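Which Fabrics Hold On to Crumbs? Our Upholstery Project

Background

Our group wanted to do something for the home textiles unit that people could use the same afternoon they read it. We settled on crumbs. Everyone who has ever eaten toast on a sofa knows they vanish into it, and we wanted to find out which seat fabrics let them go and which ones keep them forever!

Fabrics

Stotuvora, the reupholstery shop on Kamath Street, let us dig through their offcut bin (thank you, thank you). We came home with a flat cotton weave, a velvet, a corduroy and a nubby bouclé. Each piece was stapled over foam on a board so it would behave like a real cushion. The bouclé took three tries because the staples kept disappearing into the loops.

Method

We blended dry toast and put it through a kitchen sieve so the bits were close to the same size. Every board got 10 grams, pressed in with a flat hand and left for 300 seconds. Then we tipped the board up, tapped the back and weighed what fell off. After that came the vacuum, a Plunevov handheld with the narrow nozzle, first along the grain of the fabric and then across it. We weighed the board before and after each step on the chemistry room scale, which reads to a hundredth of a gram and hates drafts. Please close the window if you repeat this. We lost a whole morning in March to that window.

Results

Cotton was the easy winner. Nearly everything dropped off with tapping alone, and the vacuum took the rest. Velvet surprised us most. It kept a lot when tapped, but going against the pile with the nozzle lifted the crumbs right out, and we ran that one again just for the fun of seeing it. Corduroy depended completely on direction: along the ridges was fine, across them just pushed crumbs deeper. Bouclé was a disaster. Even after 600 seconds of vacuuming the board was still heavier than when we started, and we found toast in it while packing up.

Problems

Foam sheds. Some of our weight loss could be foam dust, so next time we would vacuum the bare boards first. Pressing by hand is also not the same every time, and a book or a brick would be fairer. Seams and the gap where a seat meets its side panel are not in our data at all, and that is where we would go next.
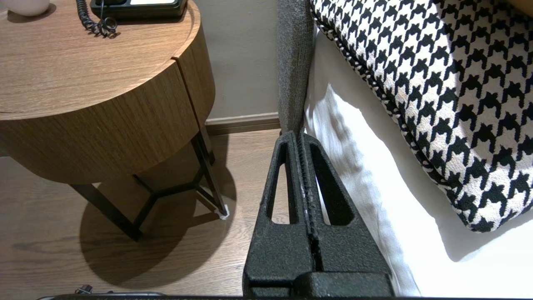

Reading the draft, Sisadton wrote back that the velvet result needs a second vacuum before we trust it, and asked whether we had tried a stiff brush on the bouclé, going in small circles with the board held upside down.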